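Zevuvton Two-Finger Gripper Kit for Home and Care Use

Sold as: kit (gripper, fingers, wrist camera bracket, cable set, printed safety folder)
Stock: 11 units on the shelf
Page last revised: 2018-07-21

Most product pages for this sort of thing tell you the gripper is safe around people. We sell it, and we won't tell you that. A gripper on its own isn't a robot and can't be safe or unsafe until you bolt it to an arm, give it a job and put it in somebody's house. If a seller says otherwise, ask to see the paperwork, then ask who signed it.

What you get is a decent parallel gripper in black with replaceable finger covers. It opens to 85 mm. Closing force is adjustable, and we ship it at the lowest setting because we're tired of hearing from people who unpacked it at full force and tried it on a thumb.

About the standards on the box

The maker's leaflet lists a handful of standards by number. Read that list with one eyebrow up. ISO/TS 15066 covers collaborative operation of industrial robots, and it's a fair guide to thinking about contact force, but it was written for workplaces. ISO 13482 is the one for personal care robots. Neither of them certifies a gripper in a bag. What counts is the risk assessment for the whole setup, done in the room where it's going to work, and that part is on you.

Saqib Cheema does our bench checks and he has a low opinion of risk assessments done from a floor plan. So do I. A floor plan has walls and doors on it. It doesn't have a vacuum hose, a bath mat or a crutch leaning where an arm might want to swing, and those are the things your assessment should be about.
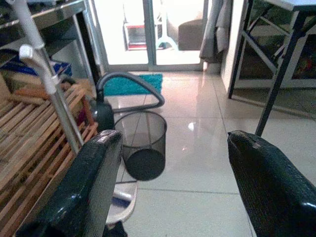
Walk the room with the arm powered down and write up what's on the floor as well as what's on the tables. Glossy tile deserves its own line, as reflections can upset cheap depth sensors. So do mesh and glass, which some sensors see straight through. A mobility aid should be treated as a no-touch item from day one. If a person needs it to stand up, the robot has no business moving it, however tidy the result.

Our minimum before first power-up

- Emergency stop within reach of the person, tested while the arm is moving
- Speed limit set in the controller and locked, with the password held by one named person
- Written list of no-touch items, kept with the machine
- Finger covers checked for splits and loose edges
- A plan for what the gripper does when power drops: hold or release, and why

That last one gets skipped constantly. This model holds on power loss. Fine for a mug, not so fine for a sleeve with an arm in it. There is a manual release screw on the left side of the housing, and you should practise using it before you need it.

What customers have said

Nuria Robles at Requena has had two of these in a training flat since July. She likes the fingers and dislikes the folder, which she calls "a lot of pages to say be careful". I can't argue. Milagros Segura wrote to point out that the force figures in the first printing had no units beside them. She was right, and kits going out now have the corrected sheet.

The Griltton adapter plate fits without drilling. The Ikside plate is meant to, but we've had two come back with holes off centre, so measure yours before you colour in the schedule.

Spare finger covers: $19 a pair
Wrist camera bracket on its own: $79
Returns: unused kits only, with the safety folder included

Questions about fitting go to Saqib. Questions about whether your setup complies with anything should go to a qualified assessor, and we don't take a commission for recommending one.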